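Wundari House Interior Refurbishment
Progress report to the funder, second reporting period
Prepared by Skillum Property Services

1. Summary

Wall preparation and painting on the ground floor are complete except for the rear store. First-floor work began in September and is on program. Spending remains within the approved budget. One change to the order of work is reported in section 4.

2. Scope

The grant covers repair and repainting of 2,000 square feet of interior wall surface on two floors. Ceilings, floors and exterior joinery are outside the award. The color approved at the start of the project was a plain white in a matte finish for all rooms, with the same product used on repairs and on existing sound surfaces.

3. Work completed

At the end of the period, 1,256 square feet had received the full system of one primer coat and two finish coats. Loose paint was scraped back to a firm edge, filled and sanded before priming. Old picture hooks and cable clips were removed and the holes filled flush.

Corners and changes of plane were handled separately from the open wall. Where two sections of wall meet at a shallow angle, the joint was taped, skimmed and feathered out on both sides. The specification allows a slight texture in the finished surface, and no attempt was made to sand the older walls to a smooth face.

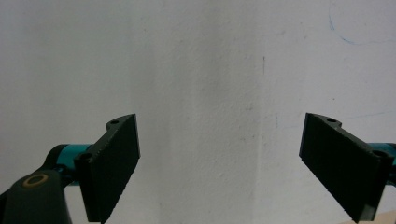 Inspection of finished walls is carried out in daylight first and then under a hand lamp held close to the surface. A faint shadow line at a joint is accepted if there is no open crack and the paint film is continuous across it. Ridges that can be felt by hand are marked in pencil, sanded and recoated. Two joints in the Huaranga Room were reworked under this rule.

4. Changes and issues

The rear store was moved to the end of the program. A damp reading above the agreed limit was recorded on its outside wall, and painting will not start until two consecutive readings fall within the limit. An area of 280 square feet is affected. The cost of the delay is covered by the contingency line.

Delivery of filler from Dallia was late by one week. Crews worked on scraping and sanding upstairs in the meantime, and no hours were lost.

5. Budget

Spending to date stands at 60 percent of the award. Materials are slightly under the forecast and labor slightly over, the difference being the joint repairs described above.

6. Next period

Complete first-floor priming and both finish coats.
Repeat damp readings in the rear store.
Submit the maintenance sheet, including paint product, finish and touch-up method, with the final claim.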